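Carrilho Tabletop Set

Notes on the small household items in the Carrilho set, and on how the table is laid out before each session. Maintained by Nuno Caldeira and Beatriz Moreira.

## Layout

The table is black, with a white board on top. Small objects go on the board. Larger items wait in a row along the back edge and stay there until they are called for. Leave the front clear.
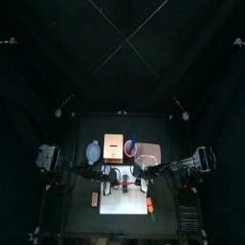
Back row lined up, small objects on the board.

The light blue plastic bowl has two side handles. It is shallow, so tall pieces tip out of it. Lift it by both handles when moving it by hand.

## Folders

- `items/` item list, with weights
- `layouts/` almost 200 starting layouts
- `notes/` free text, one file per session

Layouts 2 and 3 share an item list. Weights are in grams, taken on a kitchen scale.

## Known problems

Some names changed in April. Older notes say "dish" where the list now says "bowl". Use the list.

Comments (2)

sketer_fan: Is the item list the same one used in Bradent?
Beatriz Moreira: No, Bradent has 20 items of its own. A few names overlap.

Related
Bradent Drawer Set
Skurora Shelf Notes
Sketer Layout Viewer

Contact: Nuno Caldeira | © Carrilho | Back to top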